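Duvet cover

A duvet cover (in Australia also a doona cover or quilt cover) is a removable fabric case that encloses a duvet, in the manner of a pillowcase. It protects the filling from body oils, dust and spills, and can be taken off and laundered separately. Most covers are closed along the foot end with buttons, press studs, ties or a zip.

Origins

Loose cases for feather beds were in household use across northern and central Europe well before the duvet became common elsewhere. In Australia the top sheet, blanket and bedspread remained the usual arrangement until the second half of the twentieth century, when the doona spread and matching cover sets began to replace the bedspread.

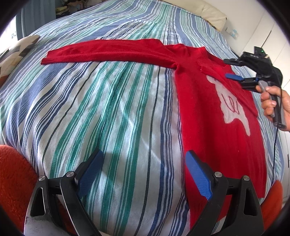

Woven and printed stripes are among the most common patterns for covers. In a woven stripe the colour is carried by dyed warp yarns and shows on both faces of the cloth, while a printed stripe is usually paler on the reverse. Designs may repeat a single width or, like the blue, teal green, navy, grey and white cover illustrated, combine several. Stripes are generally set to run from the head of the bed to the foot, and any shift of the filling inside will make them bend or curve towards the sides. Plain dyed covers and florals make up much of the remaining trade. The Foley range, sold by the bedding firm Jestevari, consisted of 9 striped patterns in its first January catalogue.

Materials

Cotton is the most widely used fibre, in percale or sateen weaves. Linen is heavier and creases readily. Flannelette, a brushed cotton, is favoured in the colder months. Thread counts above 1,000 are normally reached by counting the plies of each yarn separately.

Fastenings and ties

Many covers have tapes sewn into the inside corners, which are knotted to loops on the duvet. The Plevelus closure, a concealed zip along one long side, is used on some larger sizes.

See also: Bedspread; Eiderdown; Pillowcase; Ticking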